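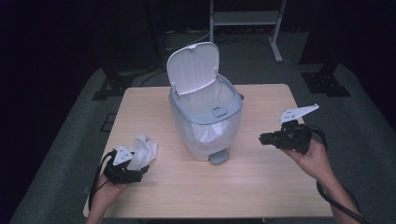
1/ The Benby Department of Sanitation will move to its winter collection schedule in November. This thread sets out what residents of all four service areas should expect. Please read it through to the end, as two of the changes apply to every household.

2/ Household trash will continue to be collected once a week. Carts must be at the curb by 6:00 a.m. In past winters crews reached most streets after 7:00, and many residents became used to the later hour. Routes have been redrawn, and your street may now be first.

3/ Food scraps move from weekly to every-other-week collection until spring. The 2,681 households enrolled in the food scrap program will receive a printed calendar by mail. If you enrolled after the mailing list closed, you may pick up a calendar at the Handon Road counter.

4/ Yard waste collection ends when the last leaf route is complete. Leaves must be in paper bags. Crews will leave plastic bags at the curb with an orange tag, and tagged bags remain the responsibility of the property owner.

5/ A note on kitchen and bathroom bins. All household trash must be bagged and tied before it goes into the cart. Last winter we logged 1,626 reports of litter on residential streets, and most of them followed windy collection mornings on which carts held unbagged waste.

6/ Small kitchen and bathroom bins with a lid help control odors between collections. Empty them before the liner is full enough to tear. Wash the bin with dish soap and warm water, and let it dry before fitting a new bag.

7/ Please do not place paper towels, tissues or wipes in the recycling cart. Clean cardboard is accepted if it is flattened. Pizza boxes with grease on them belong with food scraps for enrolled households and with trash for all others.

8/ Snow. When the city declares a snow emergency, collection may be delayed by up to 24 hours. Leave your cart out unless you are told otherwise. Do not set it on top of a snowbank, where the truck arm cannot reach it, and keep it three feet from parked cars.

9/ Residents of Mendent Hill and the upper end of Ardeleanu Street: steep blocks are served by the smaller truck whenever roads are icy. It makes more trips and takes longer. A missed collection should be reported only after 5:00 p.m. on your collection day.

10/ Fireplace and wood stove ashes must be fully cold, placed in a sealed bag and set beside the cart. Two truck fires last season were traced to warm ashes. Charcoal from grills is subject to the same rule.

11/ Bulk items are collected by appointment. Each household is allowed two free appointments per year, and unused appointments do not carry over. Mattresses must be wrapped. Appliances that contain refrigerant require a separate form, available at the counter.

12/ The department has set aside 3,000 replacement cart lids for the season. If your lid is cracked or missing, request a new one by phone or at the counter. There is no charge. Please have the serial number from the front of the cart ready when you call.

13/ Residents who cannot bring a cart to the curb because of age, injury or disability may apply for door-side service. A doctor's note is not needed for the first 60 days. Existing approvals remain in force and do not have to be renewed this year.

14/ Questions about routes may be directed to Marius Neagu, Collections Supervisor, through the department's main line. The Handon Road counter is open from 8:30 a.m. to 4:00 p.m. and is closed on city holidays.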